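Setting Up Contact Shading in a Preview Render

These steps apply to any preview scene with one main light and a plain material. They were written for Clurnivon 2, but the order of work is the same in most renderers.

Step 1. Reset the light
Delete all lights except one. Place it to the left of the subject, above the top edge. Set intensity to 26 and leave the color at white.

Step 2. Assign a neutral metal
Use a mid-grey base color with no texture map. Set roughness high enough that the highlight spreads into a gradient. A mirror finish hides errors in the surface normals - avoid it until the final pass.

Step 3. Check the falloff
Render one still at low quality. On a broad metal part the tone should move smoothly from light to dark, with no visible bands. If bands appear, raise the output to 16-bit before changing the light. 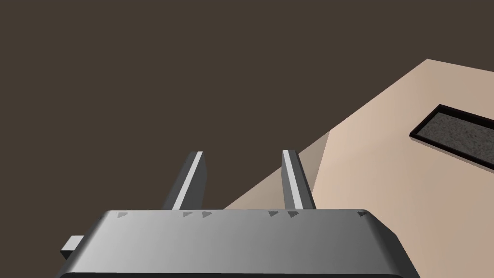 Step 4. Inspect the bevels
Zoom in on each beveled corner. A corner with no bevel renders as a hard line and will flicker in animation. Two segments are enough for a preview. Small surface markings should be separate from the base mesh, so that bevel changes do not distort them.

Step 5. Save the preset
Store the light and material together under one name. Presets saved separately lose their link when the project is moved to another drive.

Revised 28/06/2018 by Morven Morrison. Bevel settings supplied by Lewis Cairns.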